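首页 数据 文档 更新记录 联系我们

本站使用 Cookie 记录访问次数。继续浏览即表示同意。[知道了]

# Testix 叠衣数据集说明(README)

维护人:Alfredo Sison
最近更新:2020年8月18日

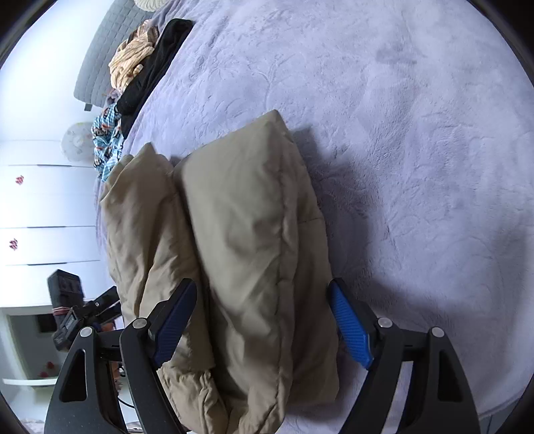

## 为什么做这个

Kelmont 是 Gatville 的一家衣物护理公司,一部分员工在店里熨烫,一部分上门替客户整理衣柜。Testix 从 7 月开始和他们合作,想弄清楚叠衣服这件事里哪些动作可以交给机械臂,哪些还是人做着顺手。我们没有搭样板间,因为上门整理的人面对的就是卧室里的床,床上已经堆着几件别的衣服,布料底下还是软的。像那条卡其色长裤,搁在淡紫色的绒毯上,已经顺着长度折成两长条,左边窄而皱,右边鼓一些,下端的布料在两片带蓝色棱纹指垫的夹爪之间拢成一团。对熟手来说,这种状态几乎不用看,手一捋就过去了;对策略模型来说,每一道褶子都是问题。我特别喜欢这类片段,难的地方全在布上,一眼就能看懂!

## 数据里有什么

第一版共 532 段录制,全部由 Kelmont 的员工手持夹爪完成。衣物分 9 类:长裤、短裤、衬衫、T 恤、毛衣、连衣裙、外套、毛巾、枕套。每一段从手伸向衣物开始,到衣物放定为止,中间不剪。叠坏了重来的也留着,标签里写 retry。

每段录制包含:

- 夹爪视角的视频
- 夹爪开合宽度的时间序列
- 衣物类别
- 叠放底面的类型(硬桌面、床面、沙发)
- 操作者填写的备注,中文,原样保留错别字

目录按“场次/衣物类别/片段”三层存放。片段文件夹里的 notes.txt 就是操作者备注,第一次用的人请先读几份,比看曲线有意思得多。有人写“这条裤子料子滑,夹住腰那头就跑裤脚”,有人只写一个“烦”。后面这种我们也没删。

## 对干活的人意味着什么

这一节本来只有两行,写着写着变长了。

项目启动时,Kelmont 的员工最关心的是会不会减人。公司给的答复写在合作协议里:试用阶段不以本项目为由调整岗位,录制时间按正常工时计薪。上门整理的班次没有变,录制安排在店内轮班的空档,或者事先征得客户同意的时段。

真正变了的是一些小事。过去新人学叠衣靠跟着老员工跑,现在培训时会放几段录像,同一条长裤由 3 个人叠,快慢和顺序都不一样,大家围着争论哪种叠法开箱后折痕最少。争得很热闹!几位做了多年的员工头一回发现,自己习惯先压裤裆再对裤脚,别人正好反过来。这些分歧后来进了标注手册,成了“折叠顺序”这一项。

也有不那么愉快的变化。用夹爪叠一条裤子比徒手慢很多,手腕容易酸。我们起初按一小时一场来排,员工反映太长,现在一场大约 6 条裤子的量就换人。还有人不喜欢自己的手法被拿来逐帧比较,觉得像考核。这个意见我们听进去了:速度数据不按人汇总,也不交给班组长,发布版里的操作者编号每场重新打乱。

目前机械臂只在店里试过叠毛巾和枕套。负责那张台子的员工,活儿从“叠”变成了“喂料和返工”。有人觉得轻松,有人觉得站在旁边等机器比自己动手还累。两种说法都在访谈记录里,跟数据一起发布,见 interviews 目录。

## 标注方法

标注由录制者本人先做一遍,再由 Testix 的同事复核。阶段划分用四个词:抓取、展平、折叠、放定。“展平”和“折叠”的边界最容易吵起来,尤其是裤子,拽直的同时往往已经对折了。手册的规定是:两层布料开始重叠的那一帧算作折叠的起点。

夹爪遮住布料的帧不另做处理。布料边缘看不清时标 unclear,请不要在训练前自己补一个边界上去。

## 适合与不适合的用途

适合:布料操作的模仿学习、阶段识别、叠衣培训材料、人机分工方面的研究。

不适合:

- 评价个人的工作效率
- 推算某个岗位需要多少人
- 需要精确三维形状的任务(没有深度数据)

第二条要多说一句。已经有人来信问,能不能用片段时长算出“一台机器顶几个人”。不能。录制时用的是手持夹爪,节奏和徒手干活完全是两回事,算出来的数没有意义。

## 已知问题

- 长裤偏多,连衣裙偏少,外套里几乎没有带帽子的。
- 床面上录的片段,背景里常有家具和其他衣物,做分割时误检比较多。
- 绒面织物的毛向会造成深浅不一的色块,早期模型把它当成衣物边缘,新版基线有改善,没有根治。
- 部分片段画面是歪的,原样保留,需要转正请自行处理。
- Mtshali 场次的开合宽度有几段零点偏移,校正脚本在 tools 里,用前请先跑一遍。

## 隐私

上门录制均有客户的书面同意。拍到人脸、信件和屏幕内容的片段已在发布前剔除。如果您是客户或员工,希望撤回某一段,写信给 Alfredo Sison 即可,不需要说明理由,下一版会移除。

## 接下来

下一版想补外套和连衣裙,再加一项“交接”:人叠到一半,由机械臂接着叠,或者反过来。这个点子来自店里的员工,她们说最想甩掉的只有最后码整齐那一下,前面的自己来更快。我们听完当场就改了计划,现在正在画新的录制流程图,草稿放在 docs/handover,欢迎直接提意见。

上一页:安装与下载 下一页:标注手册 返回顶部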